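The Fruit Bowl Will Not Save You

Every January the same advice comes around again. Put a bowl of fruit on the table, the magazines say, and you'll eat more fruit. Hide the cookies and you'll eat fewer cookies. It sounds sensible and it costs almost nothing, which may explain why so few people have asked whether it works.

I have been on the receiving end of this advice for 12 years, and I have the compost to show for it. So when a meal-planning company called Rovwood began selling a "visible produce" program last winter, I signed up with low hopes. For a monthly fee, Rovwood sends a box of fruit and vegetables and a booklet telling you where to put them. The booklet says eye level is best. It also says to keep tomatoes out of the refrigerator, advice my grandmother gave away free.

The claim on the front of the box is that members eat "up to twice as much" fresh produce. I wrote to ask what that was based on. After three emails I got a two-page summary of a survey. The company had questioned 206 members, and 189 of them said they were eating more fruit and vegetables than before.

That is a lot of happy customers. It is also a group of people who paid for a box of vegetables every month and were then asked, by the company selling it, whether they ate them. Anyone who had quit the program was left out. Nobody weighed what went in the trash.
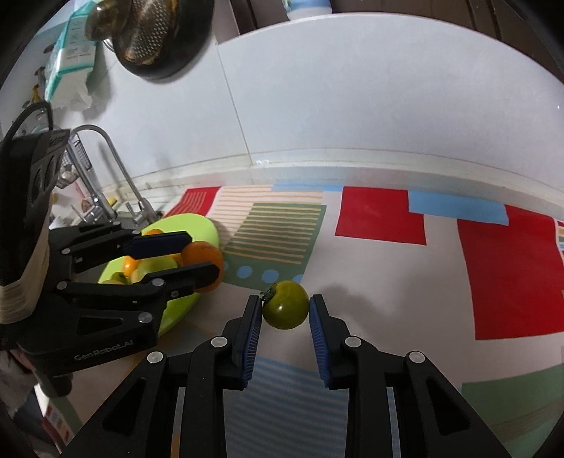 A better test would look at the garbage. A housing co-op in Pekulgate tried something close to that, with two floors of the same building. One floor got bowls for the kitchen table and the other got nothing. Both floors saved their food scraps for a month. The organizers told me the floor with bowls bought more fruit and threw away more fruit, and what was left over, the part somebody presumably ate, came out nearly even.

I wouldn't hang much on one building either. People on the two floors talk to each other in the elevator, and a month is short. But it matches what I see at home, where an orange can sit in plain sight until it has gone as hard as a baseball.

Rovwood's rival, Terkton, has gone further and sells an app that buzzes when your pears are due. I tried it through the spring. It reminded me of pears I had already eaten and said nothing of the ones going brown. The reviews are glowing, and most appear to have been written in the first week.

What did change my habits was duller. The Nautiyal grocery on my corner started staying open until 9 p.m., so I now buy two peaches on the way home and eat them that night over the sink. I canceled the box in June. Rovwood sent a survey asking why, with five reasons to choose from, and none of them was that I still had most of May's turnips.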